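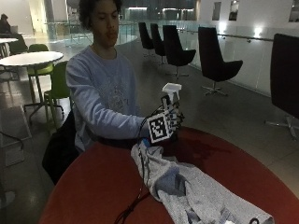 Lusbridge Seed Swap: your questions

Do I need to bring seeds to take some home?
Not at all, do come along anyway – most of us started with empty pockets and a bit of curiosity.
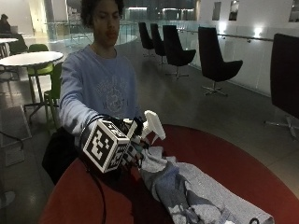
If you do have spares, pop them in a paper envelope with the name and year on the front.

Can I bring shop-bought packets?
Of course, opened or not.

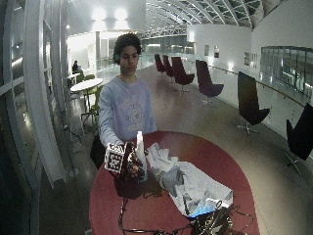
Rūta Sproģis has a soft spot for old beans, so do show her yours.

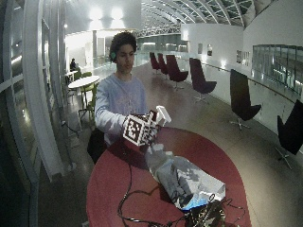

How long will tomato seed keep?
About four years, if you can find it somewhere cool, dark and dry to live.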